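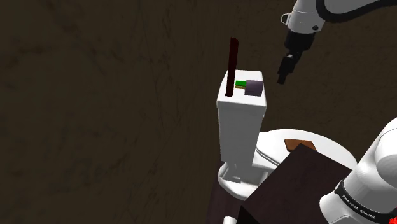
August, late evening. The plumber from Lo Presti came at last and gave me a price for the upstairs bathroom: 1760 with the new floor, 1315 without. I said I'd think it over. Giorgia Gatti called while he was still measuring, so I missed half of what he told me about the pipes. She's back from Vonmont and wants lunch. Did laundry, paid the water bill, read 51 pages of the library book. Rain after supper. To bed with the window open.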